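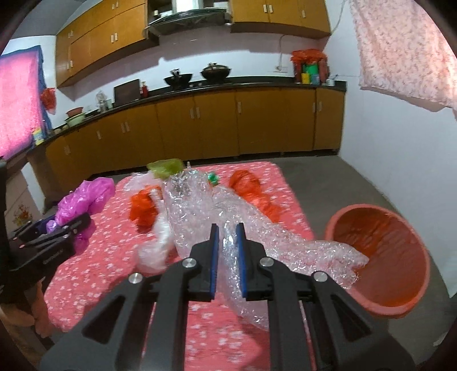 My sister called in September to say that the house in Grornthorpe had finally sold, and would I please come and get my boxes out of the attic before the new people arrived with theirs. I had been promising to do this since 2000, so I couldn't really complain about the short notice (two weeks, and one of those I was working).

If you've read this blog for any length of time you'll know I am not a natural packer. I'm a reader of old letters. I open a box meaning to move six plates from one side of it to the other, and an hour later I'm sitting on the floor with a birthday card from an aunt, trying to work out which birthday it was. My sister knows this, so she put me on the dishes and kept the paper for herself.

The dishes were our grandmother's. They're a soft green with a darker line at the rim, and she bought them a piece at a time from a shop in Windel that closed when I was in grade school. She'd take the bus over with her egg money and come home with one saucer in her handbag, wrapped up in her scarf! There was never a full set of anything. I think at the most generous count you could seat seven for supper, as long as somebody was happy drinking coffee out of the sugar bowl, and my grandfather always was.

I wrapped them the way she did when we moved out of Miah Street, small things inside bigger things, plates on their edges like records, and the gravy boat last of all and by itself. She had very firm feelings about the gravy boat. It survived three moves and my brother's wedding, and when I unwrapped it back home in my own kitchen it still had the little brown chip on the foot that I was blamed for in second grade. (I maintain it was the cat.)

Chaminda Biswas from across the street came over to help carry, and stayed for tea, and we got to talking about what his family brought with them and what they left behind. His mother gave away nearly all of her kitchen and then spent years looking for a rice pot with the right kind of lid. She found one at a church sale in Gerden, of all places, and he says she held it on her lap the whole drive home and wouldn't let anybody put it in the trunk.

I've been thinking about that pot all week. I have the green plates up on the open shelf now, where I can see them from the sink, and I've been using them for toast and leftovers and whatever else, which my grandmother would have had something to say about. They were for company. But I do like them with crumbs on.

There are still two boxes by the back door marked MISC in my own handwriting, and I haven't the least idea what's in them. I'll report back once I've had my coffee.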